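Share 14 | 3 comments

Litbridge Water Vole and River Fund: spring progress report to the Grirero Trust

Dear Yvonne,

Thank you so much for your patience while we pulled this together. I had hoped to get it to you in March, but the river had other ideas and we spent most of that month in waders, so April it is! I do think the wait has been worthwhile, as there is a good deal more to tell you now than there would have been then.

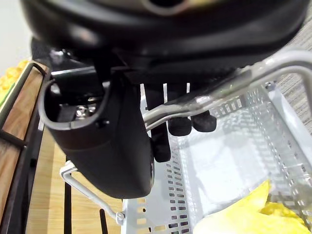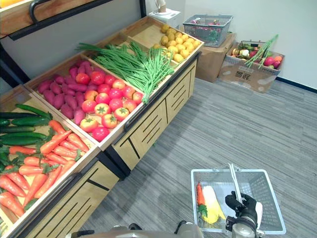

Second picture: cucumbers on the wooden produce stand.

The voles first, I know you'll want them first. Gemma Treloar and her survey team have now walked the whole of the Tuvedau brook twice, from the old mill sluice down to the meadows, and logged 217 signs of water vole (droppings, feeding piles, burrows and one very surprised vole sitting on a raft of reeds). The upper stretch, where we had more or less given up hope, has fresh burrows on both banks. Gemma rang me from the field to say so and I'm afraid I made her repeat it.

The lower meadows are a more mixed story. High water in February flooded a good number of the burrows, and although the animals have somewhere to climb to now that the bank has been reprofiled, we can't yet say how many came through. Another walk is planned for early summer, once the breeding season is properly going, and I would sooner give you that result than guess at it.

Fencing has gone well. Around 100 metres of stock fence is up along the east bank, with two drinking bays so that Derek Penrose's cattle can still get to the water. Derek was doubtful about the whole business last year, and quite rightly asked what would happen to his gates when it flooded. We moved the line back from the water at his suggestion and it has held very nicely. The brambles and sedge are already thickening behind it.

Mink remain our biggest worry. Roland Stockdale looks after the monitoring rafts and found mink prints on two of them in January, both below the road bridge. He has checked every raft weekly since then, and the clay pads have shown otter, moorhen, rat and what we think was somebody's cat. I don't want to call the lower brook clear on the strength of that. The rafts will stay out all through the summer, and we have put a little aside from the travel line to pay for replacement clay.

On the education side, Ilaria Marras has been into the primary school and run a riverbank Saturday for families, which was cold and extremely muddy and fully booked. The children have named the reed bed Jang, for reasons they explained to me at some length and which I did not follow, and the name has rather stuck. Ilaria would like to make the walks a regular thing, and we'll come back to you separately with a costing for that.

Spending is close to plan. Fencing came in a little under and the survey work a little over, mainly the hire of a second pair of drysuits, and the two very nearly cancel out. The full sheet is with your office. The one change we'd like to ask for is to carry the unspent planting money over to the autumn, as the ground was far too wet for the willow whips this spring and they are better off waiting at the nursery.

Do come and see it all if you can, Yvonne. The brook is at its prettiest from now on, early evening is the best time for voles, and Gemma has promised to lend you some boots.

With very warm thanks from everyone at Litbridge

3 comments | Share this report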